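About Us

Welcome, and thank you for stopping by! Kuvcombe is a small school of psychology for grown-ups, and we teach people who are curious about the mind but never got the chance to study it (or did, years back, and remember only the dogs and the bell).

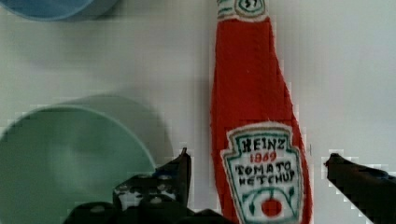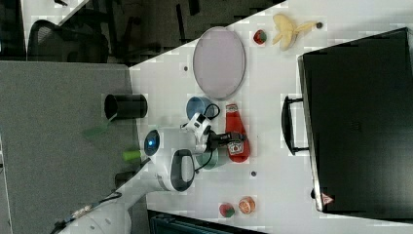

The red ketchup bottle, in both pictures.

We began with a single evening course on memory, held one September in a borrowed reading room on Tapsell Street, and we had put out far too few chairs. People wanted to know why they forget names and yet can sing every word of a jingle from childhood, and they kept us there long past closing. The next course was on attention, then came one on sleep and dreams, and before long we had a proper program and a front door of our own.

Today we offer 5 courses, each built around short readings, plenty of talk and small experiments you can try at home on patient relatives. Our library holds 1000 books, most of them given by former students, and you are welcome to borrow as many as you can carry. Classes meet in the Jelex Room, which is the big one with the tall windows, or in the smaller room upstairs when the group is a cozy one.

We also put out a newsletter called Itside, full of reading tips, puzzles and letters from students. It goes to 200 homes by mail, and we still fold every copy ourselves, usually over a pot of coffee and a good argument about whether babies dream.

You don't need a degree or any background to join us. We don't give grades, and we don't offer counseling or treatment, though we are always glad to talk about how to find it. Come and sit in on a first class for free, ask whatever has been on your mind, and stay for a cup of tea afterward if you have the time!

Page last updated 17/12/2018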